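Choosing a Kit: the Raptis Two-Arm Cell
Handout for the second session, Practical Automation (evening group)

Right, so last time we got as far as "what is a robot cell and why is there a box round it", and I promised we'd spend this session on something you could really buy. I've picked the Raptis, which is sold by Dreltura as a teaching and development kit. I've been using one since September and I've got opinions, most of them friendly. Please don't take this as me telling you to order one! The point is to practise reading a product the way you'd have to if it was your money.

What you get

The kit is two small arms, a tabletop, an enclosure and the Rusesa software that runs the lot. It comes in 6 cartons and the heaviest one really does want two people. Dreltura say an afternoon to put together. It took me an afternoon and most of the following morning, but I stopped for tea a lot and I put one side panel on upside down.

The arms bolt to a rail at the front, so they lean in over the table from your side. I wasn't sure about this when I first read the brochure (I'm used to arms at the back) but you get used to it quickly, and it makes the bolts very easy to reach.

Reading the spec sheet

Get the sheet out, it's the second page of your pack. Three lines to look at.

Reach is given as 584 mm. Ask yourself: reach from where, and to what? On this sheet it's from the base to the wrist, with the arm straight out. An arm that's straight out is at its weakest and least steady, so you'd never plan a job there. For your sketch plans, draw a second circle well inside the first and work in that.

Payload is 395 g. Does that include the gripper? It doesn't say! I wrote to them and the answer was no, the gripper comes out of that figure. So you have less to play with than you'd think. For little plastic parts it's fine. For anything metal, weigh it first.

Then there's the shared area, the bit of table both arms can get to, which they list as 353 mm across. This is the line I'd care about most, and it's in the smallest print on the page. If your job needs one arm to hold while the other does something, all of it has to happen in there.

What two arms are good for

Passing a part across, holding something steady, turning a thing round that one gripper can't turn on its own. Our practice job is small pegs and a cup, which sounds like a toy and will keep you busy for weeks, believe me. Picking up a peg that's lying on its side is a lot harder than picking up one that's standing, and once both grippers are down in the middle they get in each other's way.
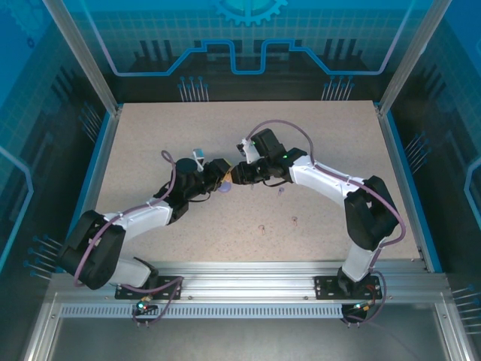

My main grumble is collision checking. Rusesa will stop the arms if it thinks the links are going to touch, and it's good at that, but it knows nothing about your cables. Leave slack at every joint, then run the whole job at the slowest speed with your hand near the stop button and watch the cables, only the cables, all the way through. Then run it again watching the grippers.

The other thing is support. Dreltura answer emails within a couple of days, which I can live with. Spare gripper fingers took much longer, so buy a second set with the kit if you can stretch to it.

The one to compare it with

Warkeck do a single-arm kit with an open base. It's cheaper, it's quicker to set up and the manual is far better written (I'd go as far as to say I enjoyed it). If your job is pick it up here, put it down there, you'd be daft to pay for two arms.

For next time

Pick a small job from your own work or home and write one side of A4 on whether it needs one arm or two. Include a sketch with the shared area marked, and the weight of the heaviest part. Kitchen scales are fine. Bring the part too if it fits in a bag.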